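Purkbridge Clothing Exchange: Folding and Drop-Off FAQ

Updated Friday, February 5, 2021

Do I have to fold my clothes before I bring them in?
Yes, please. Folded clothes fit the shelves at the Purkbridge hall and can go out the same day. Bags of unfolded clothes are set aside until there is time to sort them.

What kind of table is best for folding?
Any flat table at waist height. A smooth, wipe-clean tablecloth helps because fabric slides over it and lint comes off with a damp cloth. A white background with a food print is fine. Dark clothes show up well against it.
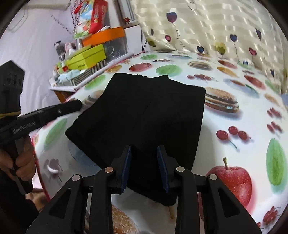
Clear enough space to lay the item out fully, sleeves included. If the table is short, let the bottom half hang over the edge and fold it up first.

How do I fold a plain black top?
Lay it face down and smooth it from the center out. Bring each side in toward the middle, lay the sleeves flat along the back, then fold the bottom up to the collar. Thick fabric may only need one fold across.

How can I tell the front from the back on black clothes?
Check for the neck label or a side seam tag. If both have been cut out, the lower neckline is usually the front. Do this before folding.

Does the fold have to be a perfect rectangle?
No. An uneven edge is fine as long as the stack stays up. We refold anything that goes on the front shelf.

Which way should the folded edge face?
Toward the person picking from the shelf. A rounded fold at the front is easier to grab than a pile of loose hems.

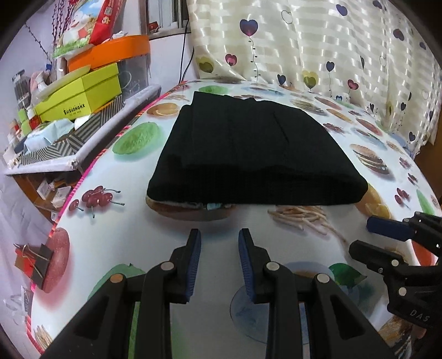

Heavy items go at the bottom of the stack and thin ones on top. Stop at 10 items per stack. Anything taller tends to lean.

How do I get lint off black fabric?
Use a lint roller or a strip of packing tape before folding. Shake the item out first, away from the table.

Can I bring hangers?
Only for coats and dresses. We have no rail space for anything else.

Do you take older or vintage clothing?
Yes, if it is clean and wearable. Put a note with it if you know the year. A coat marked 1966 came in last October and went the same week.

Where else can I drop off?
The Ukbridge branch takes folded clothing only. Shoes and bedding go to Purkbridge.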